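Valtomus opens its manipulation lab to visitors

Valtomus held an open day at its Kahsay site on Monday, with two sessions of live robot work and a short talk on how the group evaluates grasping on household objects. Attendance was 82, split between local engineering students, suppliers and a few members of the public.

The morning session covered picking from a bowl of mixed fruit. Ayana Ayele, who leads the manipulation group, told visitors that fruit is a useful test because the shapes are similar but the surfaces and weights differ. A parallel gripper must choose an approach that clears the neighboring items, and a round bowl limits the angles from which the fingers can enter.

The grasp planner used on the day is called Olance. It was developed in house and has run on the same type of arm since February. Ayele reported 476 logged trials on fruit to date. Most failures come from items resting against the bowl wall, where one finger has no room to close — the group is now testing a step that nudges the item inward before a second attempt.

Karthikeyan Kurian gave the afternoon talk, on Vutier, the software that schedules trials and stores the results. He said the object set stands at 66 items and will be extended with soft packaging and kitchen textiles. Questions from the floor dealt mainly with cycle time and with how the system handles an object it has not been given before. Kurian said speed was not a target at this stage.

The slides will be posted on the Valtomus site. Requests for group visits should be sent to the front office.

The arm over the fruit bowl, with lemons, apples and a plum in the pile.

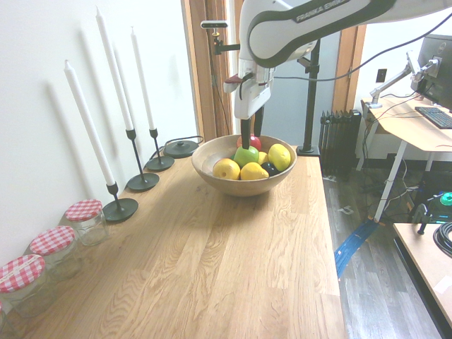
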